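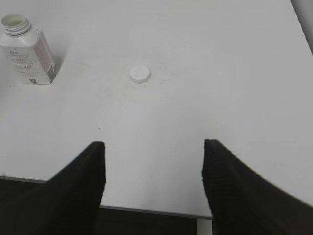

Visit report: Pirnex manipulation lab, Brekumport

Written up by Noelia Garrido for the Curedby packaging group, September 17, 2025

I went to Brekumport because Talha Abbasi had forwarded me the Pirnex preprint with the subject line "worth a look?" and I wanted to see whether the question mark was deserved. It was, mostly.

The claim in the paper is that a policy trained only on wrist camera views can be moved to a new table and keep most of its skill, with no overhead camera and no calibration. The training set is 183 demonstrations, all done by hand. The headline figure is 9 successes out of 10 on picking up small parts. For people like us, who handle bottles and caps all day, that would be useful if it holds.

My trouble starts with the setup. White cap, white table, one bottle with its neck open, good even light. Neema Makori, who ran the session, said they picked white on white to make it hard, and I accept that a cap is hard to find when only its rim and shadow give it away. But our lines have glare, dust, film scraps and forty other things lying next to the part you want. A clean table with two objects on it is a hard vision problem and a very easy clutter problem, and the paper talks only about the first.

I asked what counts as a success. Closing on the object and lifting it clear for 4 seconds, I was told. Placing it anywhere doesn't count, and neither does threading it onto a neck. I had read the abstract as saying more than that, and so had Ghislain Sawatzky, who came along from Talpur and asked the same thing twice in different words.

The second part of the morning was on approach. The policy gets no depth reading, so it has to judge distance from how the view changes as the arm moves. Makori says this is where the wrist-only idea pays off. Maybe. The comparison in the paper is against a fixed camera baseline trained on the same demonstrations, and those were collected with the wrist view in mind. I'd want the baseline run by somebody who likes fixed cameras.

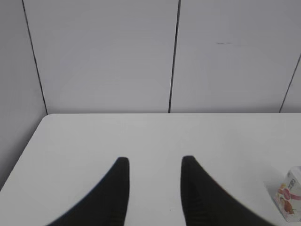 Wrist view at the Pirnex table, fingers open, carton at far right.

An object near the border of the view is the case I care about most, and there are no separate numbers for it. Everything is pooled into one rate. Tariq Ghumman, who wrote the training code, agreed it should be split out and said the logs would allow it. He was straightforward about the weak points in general, more so than the paper is.

What I'd ask for before we spend money:

Results by starting position, including objects partly out of view.

At least 100 trials on a table they haven't touched, with our caps and our lighting.

A failure list. There is none in the preprint, only the rate.

Ghumman offered to send the split results in October. Sawatzky wants to sign up for the pilot now. I don't, and I've told him so. If the October numbers look decent I'm willing to ship them a box of caps and go back for a day.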